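Curdale reading rooms to stay open until 9pm from September

Nestance, the charity that looks after Curdale's three public reading rooms, is delighted to announce longer evening hours from the start of September.

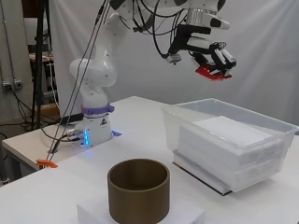 Freya Goodall said she had been asking for later evenings ever since her shifts changed, and that getting to the shelves after work "will feel like having the place given back to me".

The new hours follow a spring survey which brought in 1638 replies – far more than we had dared to hope for – and a good many of them came with long and very kind letters tucked inside. Every Tuesday there will also be a read-aloud hour with tea, led by Lăcrămioara Căpraru, and you are most welcome to bring a book, a friend or simply your knitting. We have 300 new large-print titles on order too, and borrowing remains free for everybody.

Cards can be picked up at any of the desks. Press enquiries should go to Nelu Nistor at the Nestance office, Lazăr House, Curdale.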